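Hofstetter held its open day on 14 July 2022 and I drove over to Bornmont to see it. Admission was free. They let people in 8 at a time, so I stood in the yard for a while and talked to a man who repairs pumps.

The robot demo was in the back room. Engelbert Brunner ran it. He said the parts on the table were printed in the building and that each new gripper gets tried on 100 picks before anyone trusts it with a customer's job. I asked what happens at pick 99 if it drops one. He said they start over.

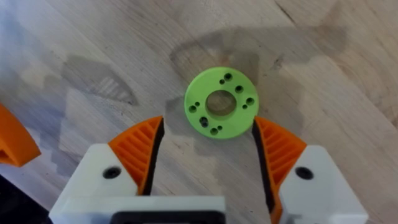 I had expected the fingers to be metal. They are orange plastic with ribs, and the inside edges have black pads. Engelbert let us squeeze a spare one. It bends around your thumb when you push on it, and it took less force than I would have guessed. The shape is called a fin ray.

We got two turns at the controls each. I was slow. A girl from Bullby who looked to be ten did much better.

After that there was coffee and a talk by someone from Stemavent about warehouse software, and I left halfway through. I have a few more notes on the printers and will put them up when I've typed them.

This site uses cookies. By continuing to browse you agree to our use of cookies. Accept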